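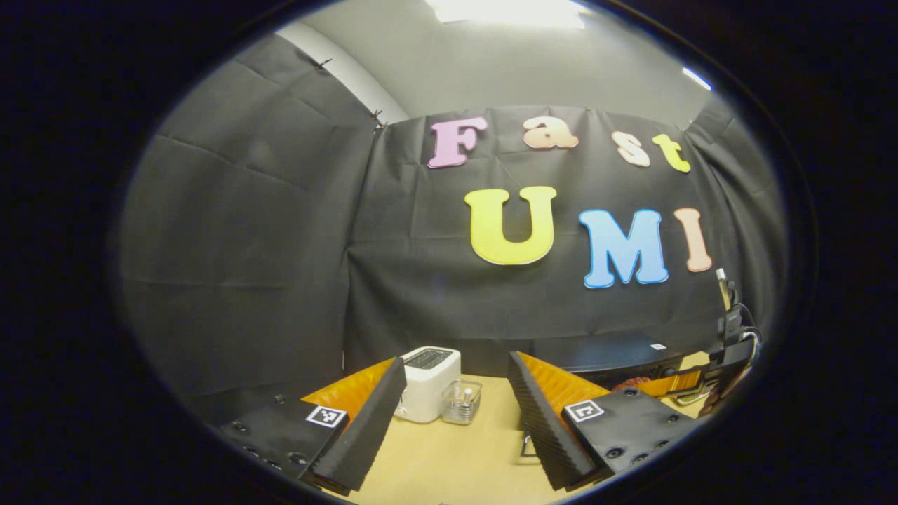

Wednesday's table, with the toaster waiting between the orange fingers.

I promised I'd write something about robot club before May was over, so I've made a pot of tea and I'm going to try to get it all down before bed!

We're the toaster table this term. Greer Kerr and I signed up thinking we'd be given something sensible like stacking cups, but Victor Lyimo (who runs the sessions, and has far more patience than I do) handed us bread and two grippers and told us to get on with it. You hold one in each hand and do the job yourself, slowly, over and over, so that the arm can learn from it later on. I've made toast all my life and I have never thought so hard about where a slice goes.

My left hand is the trouble. It wanders. Greer's is lovely and steady, and she hums while she works, so I've started humming as well and I do think it helps a bit. We managed 10 decent goes before the tea break and then lost our rhythm completely, talking about her holiday.

I'm very fond of the puffy letters on the black curtain, by the way, especially the big yellow U. The creases in the cloth bother me every single week and I keep meaning to bring my iron in.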